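The Jindarmont Load

The lorry left the Hosa depot before it was light, with 20 pallets of tinned fruit in the front and a gap at the back. The driver didn't like the gap. She had been paid for full loads all her life, and driving air up the motorway still felt like a mistake someone would ring her about.

At Drelent she backed on to bay 3 and waited. The new system said that Ghauri, who sold biscuits to the same shops, would fill the space. The two firms had not spoken in years, apart from through solicitors. Now their goods were to travel behind one set of doors.

The Ghauri foreman came out with a clipboard and looked at the fruit.

"That's ours going next to that?" he said.

"That's what it says."

He walked the length of the trailer and back again. Then he waved the forklift in. It took 2 trips. He signed the sheet, and she signed under him, and he asked how far she was going.

"Jindarmont. It's 700 kilometres with the diversion."

"We used to send our own van up there," he said. "Half empty, mostly. Same day as yours."

"I know. I used to overtake it."

He went in and came back with a packet of broken biscuits from the staff shop, which he put on the step of the cab without saying anything.

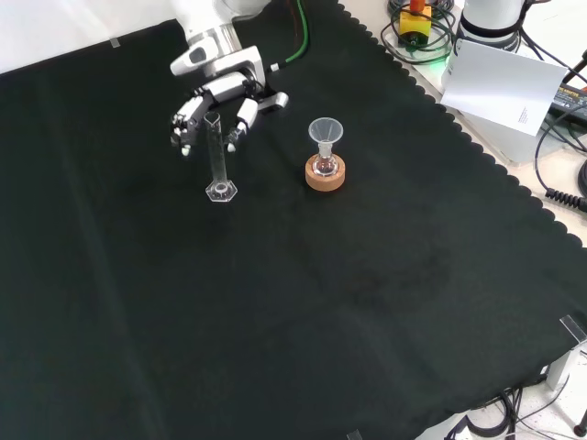

Jindarmont

It was raining when she got in. The man on the gate had two bookings on his screen and only one lorry in front of him, and he wanted to know where the other one was.

"I'm both of them," she said.

He rang somebody. She ate a biscuit and watched the wipers. After a while the barrier went up.

They took the biscuits off first and then the fruit, and stacked them in the same aisle — there was room, for once. She swept out the trailer, shut the doors and checked her messages. There was a load of paint going back as far as Drelent, and someone else's chairs to go in behind it.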